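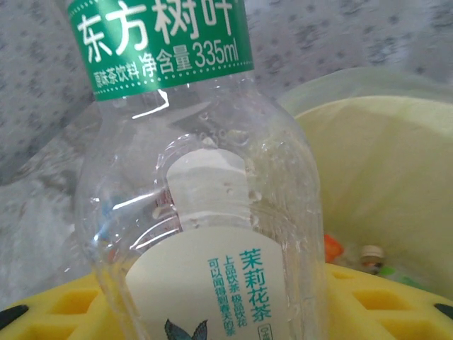 Report on the Visit to the Gremden Sorting Cell, Mestard

Setup of the cell

The delegation from the Talavera Technical Institute was received at the Mestard site of Fira in July. The purpose of the visit was to study the arrangement and upkeep of a single robot cell, known on site as Gremden, which handles empty drink containers and other small household items.

The cell consists of one arm with a two-finger gripper and a small camera mounted at the wrist. Bins and racks are placed within reach of the arm and may be exchanged between runs. The wrist view during handling of a clear tea bottle was of particular interest to the delegation. The yellow rack and the pale green bin stood out well, while the bottle itself showed mainly through its green label and the bright reflections along its shoulders. The printing on the far side could be read through the plastic, and staff explained that a second label seen in this way may be taken for a separate object.

For this reason the lighting receives more attention than any other part of the installation. Light comes mostly from above, and the lamp height is recorded at each change of program. A speckled gray covering was selected for the background after a plain white one had made the edges of clear bottles difficult to find.

Daily care

The operator on the first shift wipes the camera window with a dry cloth, checks the finger pads for wear and runs the arm to its home position. A reference bottle is then gripped 3 times in succession. If the recorded finger positions do not agree, the pads are removed and seated again before work begins.

Pads are replaced after 400 hours of operation. The counter stood at 1734 hours at the time of the visit. Old pads are kept in marked bags so that uneven wear can be compared from one set to the next.

Repair work

The most frequent fault has been in the camera cable, which bends each time the wrist turns. The first cable was clamped too close to the joint. The present one has a longer loop and a soft sleeve, and it can be changed without removing the gripper. The delegation observed a complete change of the cable, including the camera check that follows it.

Several members asked whether the check could be shortened. Fira replied that the full procedure would remain in force until the new camera bracket had been approved. A copy of the maintenance sheet was provided and is held at the Institute office, where it may be consulted on request.

2024-12-01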